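Quick notes on getting a sourdough starter going again after it's been stuck in the back of the fridge. Typed this up for the Dillow bread swap list, then figured it might as well live on the page. Mine was in there since April. Gray liquid on top, smelled like nail polish. Fine now.

## Before you start

Check it first. Gray or brown liquid = hooch. Ok. Pour it off or stir it in, your call (I pour). Strong sour or solvent smell = ok too, it's just hungry.

Pink or orange streaks = trash. Fuzzy anything = trash, jar goes through a very hot wash. Don't scrape around the fuzz and hope.

You need:

- the old starter, even a spoonful off the bottom of the jar
- bread flour or all-purpose, unbleached
- a little whole rye if you can get it. Skinddale Mill rye is what I use, any will do
- water, tap is fine unless yours smells like a pool. Then leave a pitcher out overnight
- 500 ml jar, straight sides, loose lid
- scale
- rubber band

Scale matters. Cups are how mine got so runny in the first place.

## Day 1

Clean jar. 20 g old starter, 20 g rye, 20 g bread flour, 40 g water. Water should feel barely warm on your wrist. Stir hard, scrape the sides down, lid on loose. Rubber band at the level of the top.

Leave it on the counter. Not in the oven with the light on unless you've checked how hot yours gets -- mine hits 97 F in there and that's too much for a weak starter. Top of the fridge is good. So is next to the router.

Probably nothing happens today. A few bubbles at the side of the jar maybe. Walk away.

## Day 2

Same time or near enough. Stir, keep 20 g, dump the rest, feed it the same again. Don't bother saving the discard yet, it tastes bad and will make bad pancakes.

If it has gone really thin, use 30 g water instead of 40. Thick starter shows a rise better too.

## Day 3 and 4

Twice a day now. Morning and evening. 20 g starter, 40 g flour, 40 g water. You can drop the rye to a spoonful or skip it. I keep a bit in, cause it seems to like it.

Smell should be changing. Solvent goes first, then it's kind of yogurty, then more like apples. If it still stinks of nail polish on day 4, go down to 10 g starter with the same flour and water, and feed before it collapses.

It will rise a little and quit. Mine did this two days running. Keep going.

## When it's ready

Doubles in under eight hours, twice in a row. Thats the test. The float test is so-so, I've had starters float that made bricks and starters sink that made a nice loaf.

Write the times on tape on the jar. You won't remember.

## First loaf

Go easy. Don't pick the fancy high-water one off the internet. What I do:

- 470 g bread flour
- 320 g water
- 95 g starter, at its peak
- 10 g salt

Mix everything but the salt, wait half an hour, add salt and a splash more water, squeeze it through. Four folds, half an hour apart. Then leave it till it's puffy and jiggles, usually another three hours in my kitchen, longer in winter. Shape, into the basket, fridge overnight.

Preheat the pot at 475 F for 45 minutes. Score it, lid on, 25 minutes. Lid off, 20 more or till it's as dark as you like. Let it cool before you cut. An hour at least. I know.

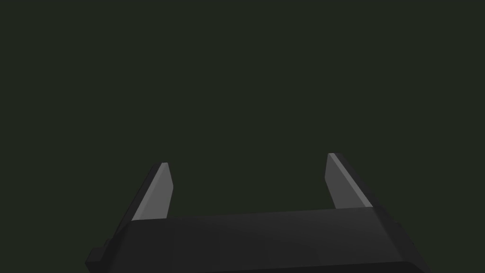
If it comes out flat, check two things before you blame the starter. One, was the dough left out long enough. Cold kitchen, almost always no. Two, did you use the starter after it had already dropped. Catch it at the top or a little before, while it's still domed.

Dense with a few giant holes = underproofed. Flat, pale, spreads when you tip it out = overproofed. Gummy in the middle = cut too soon or needed ten more minutes.

## Keeping it alive this time

Feed it, let it sit out an hour, then fridge. Once a week is plenty. Every two weeks it'll forgive you. Past a month you're back at the top of this page.

Keep less of it. I used to keep a huge jar, no reason. 50 g is enough, build it up the night before baking.

And make a backup -- smear a thin layer on parchment, let it dry a day or two, crumble it up, put it in an envelope somewhere dark. To use it, soak a teaspoon of flakes in the same amount of warm water till soft, then start from Day 1.

## Odds and ends

Switching flours: do it half and half for a couple feeds. Going straight to white from all rye slowed mine down for days.

Metal spoon is fine. Old story, ignore it.

Discard from day 5 on is good for crackers. Discard, melted butter, salt, whatever seeds, spread it thin, 325 F till crisp. Score them halfway thru or they break any old way.

Will add rye loaf timings when I get them typed up.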